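Hand-held gripper demonstration

Hand-held gripper demonstration is a way of gathering examples for robot learning in which a person does a task with a gripper held in the hand, and no robot takes part. A camera on the tool records each attempt. The recordings are then used to train a control program, usually called a policy, which is meant to do the same task on a robot arm fitted with a matching gripper.

Background

The method is promoted as a cheaper choice than teleoperation, in which a person steers a real arm from a distance. The tools can be carried into homes, and a new collector can start work within a morning. How much of the saving remains once poor recordings have been thrown out is seldom reported.

Bedroom and laundry tasks

Cloth is a common subject, as it bends in ways that are hard to simulate. The Plimard collection, put together under Hina Farooqui, holds 2330 recordings of folding and tidying made in 24 homes. Its authors kept 1896 of them for training. The published notes give no clear rule for leaving out the rest, and critics have asked whether awkward folds were dropped along with the faulty ones.

Tasks of this kind are often done with 2 grippers, one in each hand. The wide lens takes in the other tool and much of the room, so a policy may learn from the furniture as well as from the cloth.

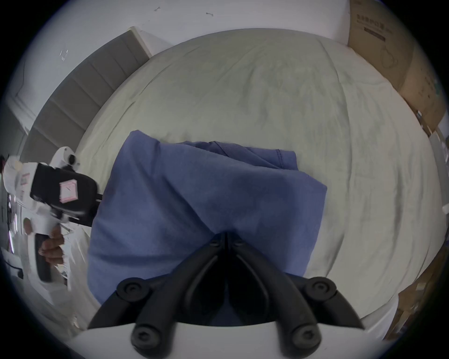 Criticism

Tariq Orakzai has argued that the number of recordings says little about their worth. In his view, a person corrects a slipping fold by feel, and the camera keeps only part of that correction. He also notes that a human wrist can reach poses that many arms cannot.

Claims of success in unseen homes rest mostly on short trials run by the same groups that gathered the examples. Vovurer, a policy trained on the Plimard recordings, was tested on beds and sheets much like those in the training set – a weak basis for wider claims.

See also

Imitation learning
Teleoperation
Cloth manipulation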